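From: Shufen Lei
To: Vitdale travel list
Subject: Re: Getting from Nula to Emel without a car

Periklis Giannakopoulos wrote:
> We will be in Nula for four nights in November and want to see Emel,
> but my wife does not like mountain roads. Is the bus OK? And is it
> worth it to sleep there, or can we do it in one day?

Dear Periklis,

I made this trip last November, so I hope my information is still good. The bus is fine. It leaves from the square behind the Galanis bakery and the ticket was 900, paid to the driver in cash. The road climbs to 1153 meters and has 19 sharp turns before the pass - please tell your wife to sit on the right side, where she will see the hill and not the valley. 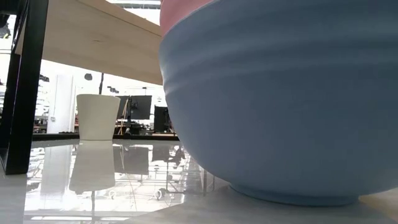
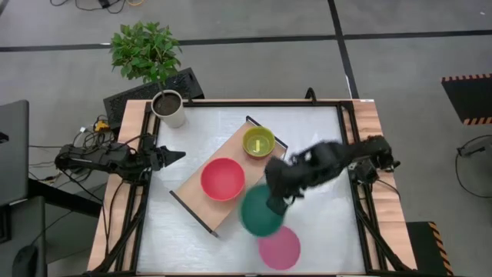
Bowls, two views.

I recommend to sleep one night in Emel. The last bus back is at four in the afternoon, and the old quarter is much nicer in the evening, when the day visitors have left. My room was simple but clean, with a heater that I needed. On Sunday there is only one bus in each direction, so please check the paper on the station door before you plan.

The upper monastery was closed when I went. Does anyone on the list know if it has opened again?

With kind regards,
Shufen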